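Vorlesung Lernende Manipulation, Einheit 6
Zweihändiges Fügen: Vom Vormachen zur Steuerung

Liebe Studierende, in der letzten Einheit sind wir bei den Greifstrategien ein wenig ins Erzählen gekommen, deshalb holen wir den Rest hier in Ruhe nach. Bitte lesen Sie die Abschnitte vor der Übung einmal durch, auch wenn Ihnen manches schon bekannt vorkommt.

6.1 Worum es geht

Ein Stift soll in ein Loch. Das klingt nach Kindergarten, und doch beschäftigt das Fügen unser Fach seit Jahrzehnten. Ist das Spiel klein, genügt ein winziger Winkelfehler, und der Stift verkantet. Klassisch löst man das mit einer Kraftregelung und einer Suchbewegung, etwa einer Spirale um die vermutete Lochmitte. Das Verfahren, das Imogen Kettle in ihrer Arbeit vorgestellt hat und das bei uns unter dem Namen Kason läuft, lernt die Suche dagegen aus Vorführungen.

6.2 Daten

Aufgenommen wurden 400 Vorführungen durch Fernsteuerung. Nach der Durchsicht blieben 343 übrig. Aussortiert wurden Durchgänge mit Aussetzern in den Gelenkdaten und solche, bei denen die Bedienerin mittendrin die Strategie gewechselt hatte. Über dieses zweite Kriterium kann man streiten – Kelly Gosling hätte die Durchgänge gern behalten, weil gerade das Umentscheiden lehrreich sei, und ich gebe zu, dass ich inzwischen zu ihrer Meinung neige.

6.3 Das Modell

Die Steuerung sagt nicht den nächsten Einzelschritt voraus, sie liefert gleich einen Abschnitt von 13 Schritten. Davon werden die ersten ausgeführt, dann wird neu geplant. Eingang sind das Kamerabild und die Gelenkstellungen beider Arme. Denken Sie dabei bitte an Einheit 4 zurück: Lange Abschnitte glätten die Bewegung, machen das System aber träge, wenn ein Teil verrutscht.

6.4 Der Versuchsaufbau

Gearbeitet wird mit zwei Armen und mehrfingrigen Händen an einem Brett mit blauen Teilen und verschieden geformten Umrissen, runden wie rechteckigen. Achten Sie auf die Fingerhaltung: Links sind die Finger dicht über dem zahnradförmigen Knopf zusammengeführt, rechts schwebt die Hand geöffnet über dem Brett.
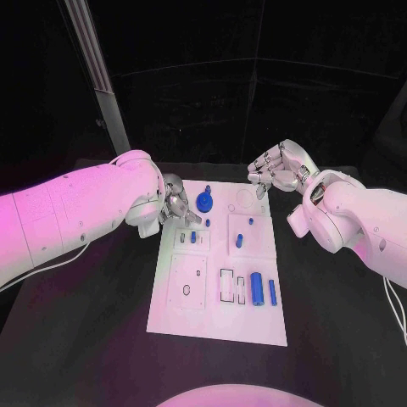 6.5 Auswertung und Übung

Geprüft wurde in 200 Durchgängen mit zufällig verschobenem Brett. Gewertet wird streng: Ein Teil gilt erst als gefügt, wenn es nach dem Loslassen sitzen bleibt.

Überlegen Sie sich bis zur Übung, welche Fehler das Kamerabild allein nicht verrät und wo ein Kraftsignal helfen würde. Skizzieren Sie außerdem, wie sich eine Abschnittslänge von nur einem Schritt auswirken müsste. Stichworte reichen völlig, und Fragen nimmt Pauline Bunting jederzeit gern entgegen.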